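Review: the Skilten Good Practice Pack for Handheld Gripper Work
Reviewed by Lesia Harasym
February 24, 2024

The box contains a ring binder, a wipe-clean wall chart and a pad of 200 sign-off sheets, and it weighs more than the gripper it is meant to govern. Skilten sells it to small teams who record hand-guided demonstrations for robot training and who have, until now, got by on a shared document called "rules FINAL new". I was one of the authors of that document, so I came to the pack with my pride slightly hurt.

Calibration

Calibration is the strongest chapter. It wants the checkerboard on its own stand, upright and on firm floor, and it wants the board looked at before every session and again after lunch. (Lunch is apparently when boards get kicked.) It also asks for tape on the floor wherever people are going to walk backwards while staring at something else.

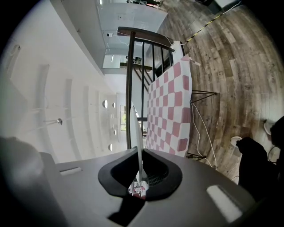

My one quarrel is with the section on cables. Skilten wants every lead "routed, secured and labelled", and gives four pages to the labels and half a page to the securing. I have never seen anyone saved from a fall by a label. Zakhar Kuzmenko, who runs our sessions, has swapped the two around in our copy with a stapler and a firm hand. The rival guide from Cirneck does better here, though it costs 240 and reads like a tenancy agreement.

The tabletop rules

Chapter 9 deals with picking things up off tables, and you can tell it was written by somebody who has done a lot of it. One object to a plate while people are learning. Tags facing outwards and free of sleeves. Forearms bare or in close-fitting cuffs, watches off. Anyone not working stays seated and out of reach of the table, a rule our lot took to with real enthusiasm.

There is a whole page on food. Soft fruit is to be replaced once it has been marked by the jaws, and it must not be eaten afterwards by staff. The second half of that rule is printed in bold, so I assume there was an incident.
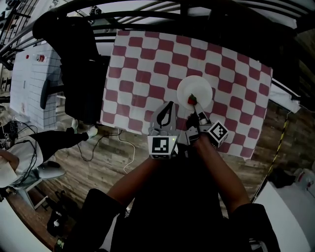 The paperwork

The sign-off sheet has too many boxes. Zakhar timed himself filling one in and then refused to tell me the result. We now use the top third and rule a line through the rest, which the binder forbids on its second page.

Worth buying?

Yes, if you have new people coming in. Old hands will grumble and then quietly start checking the board after lunch. Skilten promises a revised edition in June, with a shorter sheet. I'd wait for that one if your present pad isn't finished. Ours has plenty left.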